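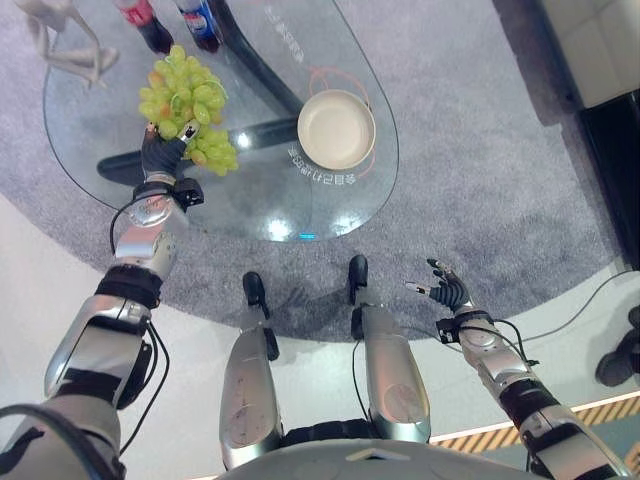
Picking up grapes from the glass table, head camera view

Has anyone used the Flondale hand kit for soft items?

We are looking at the Flondale hands for our humanoid, with the Brosine glove on top. The job is moving fruit from a glass coffee table to a shallow plate. The quote is 3,919 for the pair with a year of support. Does the grip hold up on grapes, or do they get crushed?
Posted 2024-02-23

Rocha
We have had a pair since January. Grapes are fine if you set the grip limit to 50 and close slowly. At the default setting ours split a few. Lift by the middle of the bunch, as the stalk end slips. Gloves are extra, 800 for 2 pairs, so check they are in your quote.

Vikthorpe
Glass was more trouble for us than fruit. The depth reading went straight through to the carpet. Ask them about that before you pay.

gripfan
depends on the grapes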